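Cómo avisar por SMS cuando termina una tarea larga, con un webhook y una cola

En este tutorial vamos a montar un pequeño servicio en Node.js que recibe un aviso por HTTP, lo guarda en una cola y envía un SMS a los números suscritos. Lo escribí para Rendale, una aplicación interna de turnos, pero el código sirve para cualquier proceso que tarde más de lo que uno quiere esperar delante de la pantalla.

Necesitas Node instalado, una base de datos Redis accesible y una cuenta con un proveedor de SMS. Yo uso Trolar; si usas otro, solo cambia el módulo de envío.
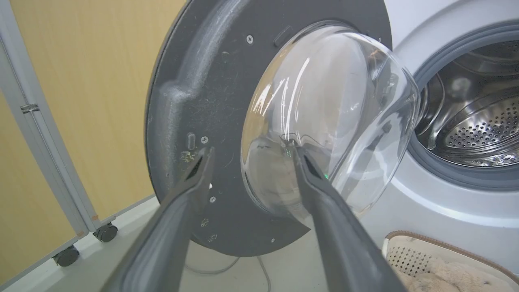
Ramiro Ghorbani

Paso 1. Crear el proyecto

Abre una carpeta nueva y ejecuta:

npm init -y
npm install express ioredis dotenv

Crea un archivo .env con estas variables:

PORT=2714
REDIS_URL=redis://localhost:6379
SMS_TOKEN=tu_token
WEBHOOK_SECRET=una_cadena_larga

Añade .env a .gitignore antes del primer commit. Si ya lo subiste, borrar el archivo no basta: hay que generar un token nuevo.

Paso 2. Recibir el aviso

El servidor tiene una sola ruta, POST /avisos. Comprueba la cabecera x-secret, valida el cuerpo y mete el mensaje en la cola:

app.post('/avisos', async (req, res) => {
 if (req.get('x-secret') !== process.env.WEBHOOK_SECRET) {
 return res.sendStatus(401);
 }
 const { tarea, estado } = req.body;
 if (!tarea || !estado) return res.sendStatus(400);
 await redis.lpush('avisos', JSON.stringify({ tarea, estado }));
 res.sendStatus(202);
});

Devolvemos 202 y no 200: el mensaje está aceptado, pero todavía no se ha enviado. No olvides app.use(express.json()) antes de la ruta o req.body llegará sin definir.

Paso 3. Procesar la cola

El segundo proceso va en trabajador.js. Saca los mensajes con brpop, que se queda esperando hasta que hay algo:

while (true) {
 const [, dato] = await redis.brpop('avisos', 0);
 await enviar(JSON.parse(dato));
}

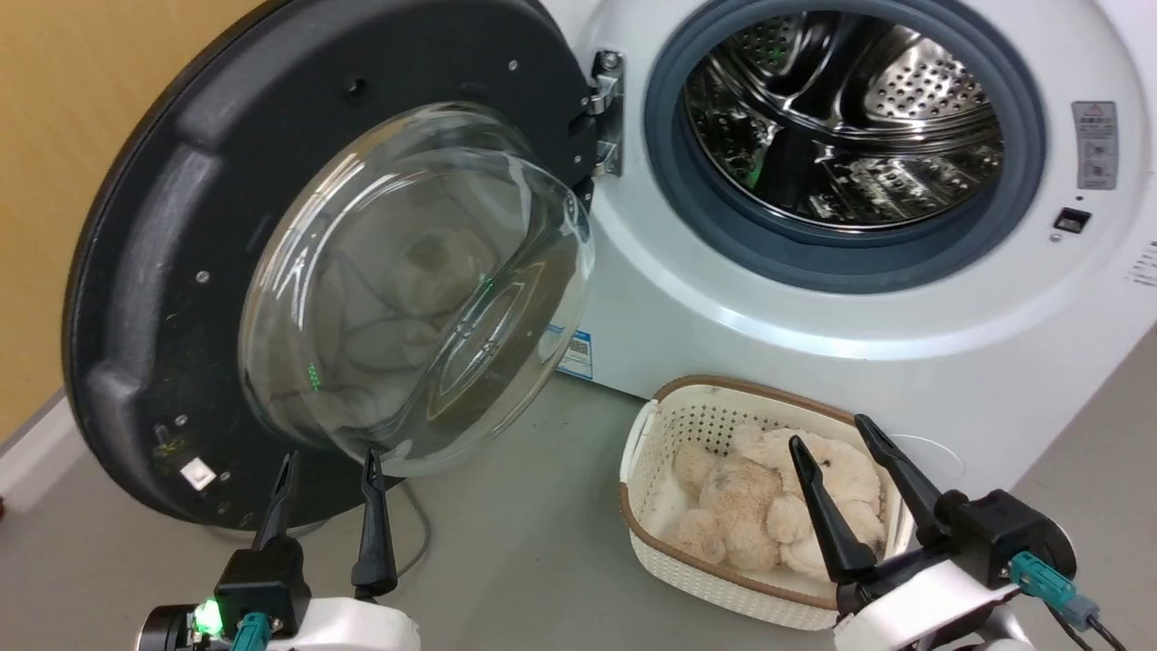
La función enviar recorre la lista de suscriptores y llama a la API una vez por número. Entre llamada y llamada conviene dejar una pausa. En mi primera prueba mandé 53 mensajes seguidos y el proveedor rechazó 19 con un error 429; con una espera de 200 milisegundos dejó de pasar.

Si una llamada falla, guarda el número y el texto en otra lista, avisos:fallidos, y reinténtalo más tarde. No lo devuelvas a la cola principal — un número mal escrito daría vueltas para siempre.

Paso 4. Probarlo

Arranca los dos procesos en terminales distintas y lanza una petición:

curl -X POST localhost:2714/avisos -H "x-secret: una_cadena_larga" -H "content-type: application/json" -d '{"tarea":"copia","estado":"ok"}'

Si recibes un 401, revisa que el secreto no lleve comillas de más. Si recibes un 202 pero no llega el SMS, mira la lista de fallidos con lrange avisos:fallidos 0 -1.

El código completo está en el repositorio flodthorpe, en la rama cola-simple. La rama principal incluye además la baja por SMS, que queda para la siguiente entrega.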